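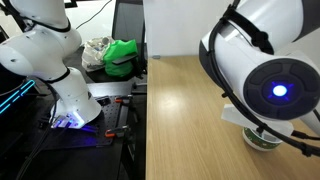

Left arm over the breadboard, right arm over the wooden table. The blue-violet light is at the left gripper.

From: Lalit Prajapati
To: kerutari-users
Subject: Re: [kerutari-users] grasp success drops when the finger lighting is on

Hi Reto, hi all,

Reto Haslinger wrote:
> We are trying to repeat the numbers in your September note on the Hotetti
> grasp set. With the gripper light off we land close to your baseline.
> With it on we do worse than with it off, and the note says it should
> help. Same network weights, same object list. Did you do anything to
> the exposure? Also, was the plate bare metal or painted? Ours is shiny.
> Reto

Yes, exposure was locked, and I should have put that in the note. On auto, the camera reacts to the light each time the gripper gets near the plate and the whole image goes darker in the last bit of the approach. The network never saw that in training. Lock it with the light on and the gripper at grasp height, then leave it alone for the full run.

Our plate is black. You can see in the photo that it still picks up a purple glow under the gripper, so I would expect a shiny one to be a good deal worse. Try a sheet of matte black paper under the objects before you change anything else.

Numbers, for the archive. The full set is 2102 attempts, all on the left arm. Of those, 300 were held out and never used for tuning. On the held-out part, light on with locked exposure beat light off by 7 points. Light on with auto exposure lost 4 points against light off, so what you see matches our bad case.

I have not shown that this carries over to the right arm. It works over wood, the background is much brighter, and the fingers are a different color from what you have. Thaweesak started a run there and I will post the result when there is one, good or bad.

Two smaller things. Clamp the plate - if it shifts, the hand-eye calibration is off and the error looks a lot like a lighting problem. And check that you are on the current Grirnora branch. The older one resets the exposure setting whenever the camera driver restarts, without a warning in the log.

If it still comes out worse after that, send me one approach sequence with the raw images and I will run it through our copy.

Lalit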